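Home | Notebook | Parts shelf | Who we are
Search the notebook Go

February 2022, bay 4

Well, the Bunov wagon is back on the lift, and I'm a good deal fonder of it than I was in December! Chandrasekhar Fernandes drove it in with that same groan from the left front, only on slow right turns (he did the noise for me, twice, very convincingly), so I started with the wheel bearing and found a little play in it. New one pressed in, hub nut torqued, mileage written on the card.

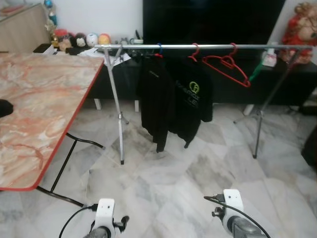

Table and rail, February.

The Pronunham dealer wanted 73 dollars for the bearing and Fundano wanted 100, so you can guess where I went. Invoice 2571 is in the blue folder. I still don't love the strut mount on that side, and I'd like somebody with younger ears to ride along before we hand the keys back. Next job is the rear pads, then the cabin filter if Yook ever ships it.

Comments

Delia Godoy: I'll ride along, just holler when it's down.

Chandrasekhar Fernandes: Thank you both! Please check the wiper fluid too.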